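The patience of drawers

When I first rang Biljana Dimitrov at Wirkbridge to ask what her planning software did all day, she laughed and said it mostly changed its mind. I've grown rather fond of that answer! The program, called Matić, never commits to a whole movement at once. It sketches a path, sends the arm a small piece of it, looks again at where everything has got to, and sketches afresh (nearly 40 times a second, if you please).

Drawers, she told me over a very long pot of tea, are where this earns its keep. A drawer will only travel along its own line, and an arm that pulls even slightly askew ends up fighting the runners. So in September she and Vlasta Milošević rewrote the part that guesses the line, letting it start out vague and firm up as the handle moves. It took them 11 drafts, and Vlasta still has doubts about the last one, mainly over how gently it ought to let go of the handle.
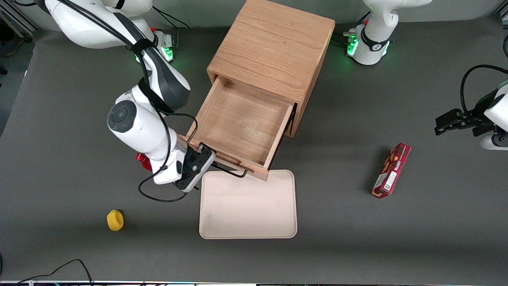
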